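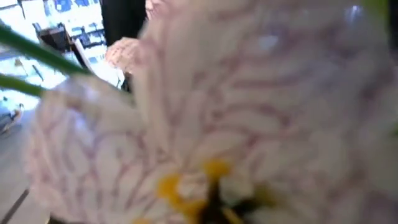
图1 腕部相机近拍:白色花瓣上的紫红色脉纹,下方为黄色花药

Pratley 开放日花材演示数据说明

概述
本目录收录九月 Pratley 开放日上花材演示的腕部相机记录。演示在一层接待区进行,下午两点开始,每场 8 分钟,机械臂靠近花束,在花朵前停住取图,再退回起始位。控制程序由 Viner 小组编写,现场操作人为 Shirin Rahimi 和 Urho Kallio。数据整理由 Eldana Lemma 完成。

内容
共 112 段记录,静态图 338 张。每段包含:
腕部相机视频
关节角度与末端位姿
操作员口述备注(文本,英文)
静态图从视频中按停顿点抽取,未做锐化和调色。

目录结构
clips/ 视频,按场次编号
poses/ 位姿文件,与视频同名
stills/ 静态图
notes/ 备注
split.csv 训练与测试划分

采集设置
相机固定在末端,焦距锁定,曝光为自动。花束每场之前重新摆放,花的种类不固定,以当天花店送到的为准。观众站在围栏外,可以要求操作员换一朵花,这类请求在备注里标为 visitor。接近速度由 Sándor Magyar 在开场前设定,当天没有再改。

标注
每张静态图标三项:主花颜色、花蕊是否可见、对焦等级(0 到 2)。图1 的标注为:白色,可见,1。对焦等级由两人分别打分,不一致时取较低值。脉纹没有单独标签,需要做纹理分析的请自行裁剪。

已知问题
1. 逆光场次较多,背景过曝,自动曝光会在接近过程中跳变。
2. 距离很近时景深不够,花瓣边缘和后方的花常常是虚的。
3. 第 60 段位姿文件缺最后两秒,视频完整。
4. 部分备注只写了场次号,没有写花名。
5. split.csv 按场次划分,同一束花不会同时出现在两边,但两边的背景相近,测试成绩可能偏高。

使用范围
可用于近距离视觉伺服、对焦判断和花部检测的练习与比较。不适合做植物分类,花名没有经过核对。视频中出现观众面部的片段已经删除,音轨也已去掉。

版本
1.1 修正 notes/ 中的编码错误,补上对焦等级。
1.0 首次整理。

联系
数据问题请找 Eldana Lemma,参观和演示安排请找 Esmaeil Zarei。邮件标题请写明段号。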